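Rosales-Versandschachtel: aufheben oder ins Altpapier?

Zuletzt aktualisiert: Dienstag, 21:14

Moosrand
Hallo zusammen, ich verschicke seit dem Frühjahr Stecklinge und bewurzelte Ableger im Tausch und bin inzwischen völlig begeistert von Steckkartons! Kein Klebeband, einmal falten, Laschen rein, fertig. Jetzt überlege ich, ob ich 300 Stück bei Orier bestelle oder weiter gebrauchte sammle. Wie macht ihr das?

Farnkraut69
Sammeln, ganz klar. Von Hillska kommen meine Samen immer in so schönen festen Schachteln, die gehen bei mir zwei- bis dreimal auf Reisen. Vor dem Weiterschicken klappe ich sie komplett auf und schaue mir die Knickstellen an. Wenn die Pappe dort faserig wird, kommt sie unter die Erdbeeren als Mulch, die Schnecken mögen das leider auch ;-)

Balkonia
Sehe ich anders. Bei Pflanzen mit feuchtem Ballen nehme ich nur neue Kartons. Mir ist im Oktober eine Hoya mit durchgeweichtem Boden angekommen, die Sendung war vier Tage unterwegs. Seitdem: neue Pappe, Ballen in Folie, oben offen lassen, fest mit Zeitungspapier ausstopfen.

Moosrand
Vier Tage ist aber auch lang! Ich meine diese Sorte mit Laschen:

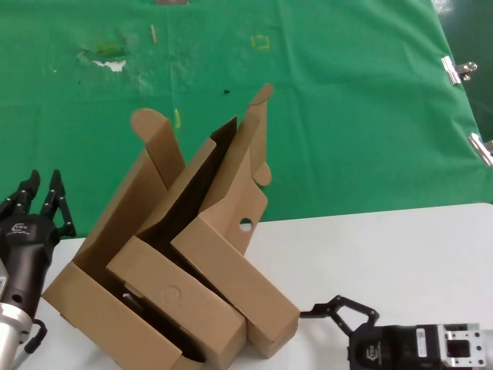

Brauner Karton, aufgeklappt

Wellpappe, ganz schlicht. Für Ableger bis 30 cm finde ich das Format super, wenn man sie schräg legt und den Topf mit einem Streifen Pappe festklemmt.

Rindenmulch
Schräg legen, ja! Mache ich mit Tradescantia genauso, die brechen sonst an jedem Knoten. Zu Orier: die Ware ist gut, aber rechne nach, wie viel du im Jahr wirklich verschickst. Ich hatte mal 289 Gramm Sendungsgewicht angepeilt und bin mit der dickeren Pappe prompt drüber gewesen.

Balkonia
Wer klebt denn nicht trotzdem? Ich traue den Laschen allein nicht. Ein Streifen Papierklebeband von Rallier quer drüber, das hält und darf mit ins Altpapier.

Farnkraut69
Einverstanden, beim Band treffen wir uns. Beim Neukauf bleibe ich stur :-)

Moosrand
Gut, dann bestelle ich erst mal die kleine Packung und sammle nebenher weiter. Hat jemand Interesse an Efeutute 'Marble Queen'? Drei bewurzelte Ableger suchen ein Zuhause, gern gegen irgendwas mit Streifen!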